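02/09/2020 - caderno de bancada, ensaios de colagem

Segunda série de provetes com a cola Bradance, lote 565. Substrato de faia, lixa grão 120, humidade da madeira dentro do intervalo habitual. Prensagem a frio, 3 horas. O lote anterior tinha levado 2 e os resultados dispersavam demasiado.

Ruptura por corte: em quase 50 % da área a falha deu-se na madeira, o resto na linha de cola. Melhor que em Drerkow, ainda abaixo do que a Charmaine Van der Merwe pede para a encomenda da Sithole. Os provetes retirados da extremidade da prensa continuam piores. Suspeito de pressão desigual - verificar o paralelismo dos pratos antes da próxima série.

A Mitra Mahmoudi repetiu a medição de viscosidade e o valor coincide com o da ficha. Fica excluída a hipótese de cola envelhecida.

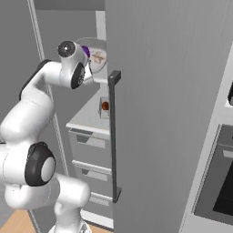 Falta ainda o ensaio com imersão. O banho termostático está ocupado até o Montri Kongkaew acabar os ciclos dele, de modo que a imersão passa para October na folha partilhada (outubro, corrigir o idioma da folha).

Pendente: pedir à Hisholm papel indicador de pressão, formato pequeno. Etiquetar os provetes partidos e guardar as duas metades juntas.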